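The club's back at it, and so am I

I know, I know, I promised a post in January and then went completely quiet. Our robotics club at Hasach is going again, though, and I have been dying to tell somebody about the bag project!

When we signed up for the Veltside student challenge, I was sure the hard part would be picking up something heavy or breakable. I never gave a thought to bags. But a soft bag changes shape every time you touch it, and the handles flop wherever they please, so the students have spent weeks (and a good many snacks) learning how to get two arms working together around one.

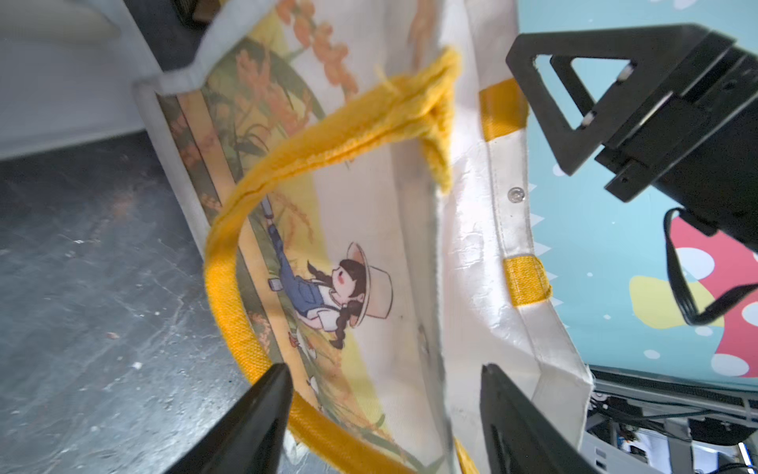

The girl in the rice field, everyone's favorite bag to practice on.

We've logged 331 tries so far, and I've sat through more of them than my knees would like. The students take turns steering, and they've gotten so patient with it. One of them told me the trick is to go for the handle slowly and stop thinking of it as a solid thing, and I've been chewing on that ever since.
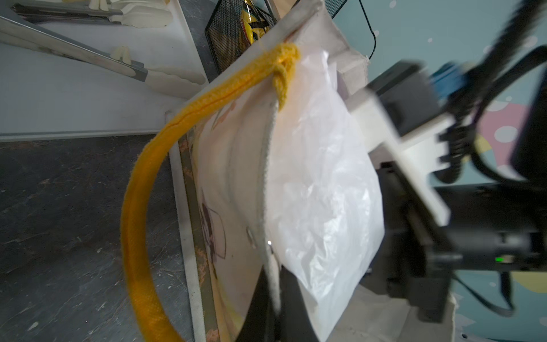

The challenge rules let us choose our own household job, so there's been a lot of happy arguing over what should go in a bag and how full is too full. My own vote was groceries, and I'll be bringing a few more odds and ends from my kitchen next time, plus the lemon bars I owe everybody.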